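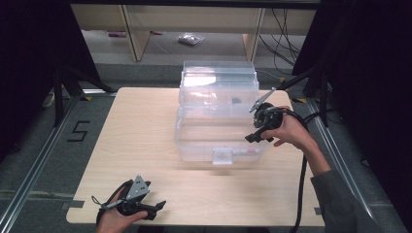
Subject: Re: [grippers] Latch box task, left hand slipping

On Tuesday, Lellmont list member wrote:

> We finished our pair of hand grippers from the Lidis drawings and they
> close fine on foam and on wood blocks. Our trouble starts with clear
> plastic boxes, the hinged kind with a latch on the front. The right one
> gets a finger under the corner of the lid and then the whole box slides
> across the table. With the left one holding the box down we do better,
> but the trigger gets tiring and the fingers creep.
>
> Two questions. Are you using the stock spring? And does anyone put
> something under the box, or is that cheating?

We had the same trouble in our shop and spent most of October on it, so I'll write down what we ended up with.

Spring first. We dropped the stock one. It is stiff at the end of the travel, exactly where you have to hold it when you are steadying a box, and your hand gives out long before the fingers do. We went through the drawer of odds and ends and found a softer one that fits over the same post. You lose a little opening speed. I don't miss it on this job, though I would put the stock spring back for anything where you have to let go fast.

On the creep, check the pivot before you blame the spring. Ours had play in it from the day it was assembled. The drawings call for a washer on one side only, and with 2 washers, one on each side, the finger stopped rocking. Tighten until it drags, then back off a little. If you use thread locker, keep it away from the printed parts.

As for putting something under the box, we don't, but I wouldn't call it cheating. It depends on what you want to use the recordings for. We want ours to work on a bare tabletop, so we changed the motion instead. The left gripper goes on the near edge and pushes down and slightly away from you. Then the right one comes in low, opens the latch, and only after that goes to the corner of the lid. If you go to the corner with the latch still shut you just lift the box, and that sounds like what you are seeing.

Finger shape matters more than I expected. The thick padded ones that came with the Gekisico kit are fine for picking up a block, but they will not go into the gap at a lid. We use a thin metal finger on the right hand. File the tip round or it will scratch the plastic, and scratches show up badly in the video once the light hits them.

A few smaller things, in no order:

Cables. Let the right one hang in a loop off the side of the table, with enough slack that you can reach the far corner. Ours used to run across the table top and it caught the box every few tries.

Clear plastic. Reflections on the walls confused our tracking until we moved the lamps. Putting something dark inside the box helps a person judge the distance too.

Logging. The firmware on the list archive drops samples if the trigger is held for a long time. We counted 31 bad recordings out of 666 before we noticed, all of them long holds. The fix is one line in the read loop – the timeout was being reset in the wrong place. I can post the patch if the person who maintains the archive copy doesn't get to it first.

Table position. Mark it on the floor. We bump ours all the time, and an inch is enough to make one day's recordings disagree with the next.

I still don't have a good answer for boxes with stacked lids, where the upper section wants to open along with the lower one. Pressing on the upper part with the left gripper works if the box is short. On a tall one it tips. If anyone at the Ó Dubhghaill workshop has tried a wider finger on the left side, I would like to see the drawing.

What size box are you using, and is the latch stiff? Some of the new ones are very hard to open even by hand, and it may be worth working the latch a few dozen times before you record anything.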